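Flukska Garment Room, October

Work area notes from the Flukska fit-out. The room is used for folding and sorting short-sleeved stock before it goes to the Miletov store. Layout by Marta Vasylenko, photos by Bogdan Piątek.

3 shares · 0 comments

1. Folding table
White rectangular top, shirts laid one at a time. Collar to the far edge, hem to the near edge. The orange T-shirt is spread flat but skewed, with the lower right corner over the front of the table. Square the hem before the first fold.

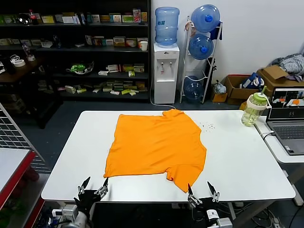 2. Side table
Second white table, set against the first on the right. Gray laptop, kept open during a run. Fold width is 30 cm for adult sizes, 35 cm for XL and up.

3. Shelving and water
Dark shelving on the far wall for small boxed products. White dispenser to the right of it, then a rack with three blue jugs. Jug orders go through Chutima Pongsiri.

Stock is bundled in lots of 100. Lot 1749 was the last one folded to the old width.

Share 12 · Comments (2)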